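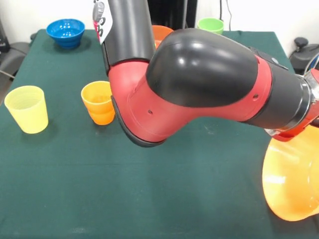
Blue bowl, yellow cup, green cloth.

The plastic tableware has been due a sort since the move to Preltham, and I finally did it over two evenings. The rule I settled on was simple: anything that won't nest with at least one other piece goes to Akosua Arthur for the allotment shed.

Bowls first. A wide flared rim on a narrow base stacks well but wastes shelf depth, as each bowl sits high in the one underneath. My shelf has 80 mm of clearance below the next one up, so two bowls is the practical limit. The blue one stays. It holds a proper portion of soup and the rim gives you somewhere to put your thumbs.

Cups are easier. The pale yellow sort has a slight taper and a thin rolled rim, and a stack of 6 takes up very little more height than a stack of three. The drawback is that they bind if put away damp. Kofi Adjei recommends a twist before pulling — this works, though less well on cups that have been through the dishwasher on the hot programme.

The cloth is dark green and was bought for the folding table. It hides tea. It also shows every crumb of white bread, so I shake it outside after breakfast and wash it at 40 on a Sunday.

Still undecided: the Gekard jug. It pours badly, nests with nothing and holds 1,000 ml exactly to the brim, a volume at which it can't be carried. Efua Atinga wants it for mixing plant feed and can collect it in July.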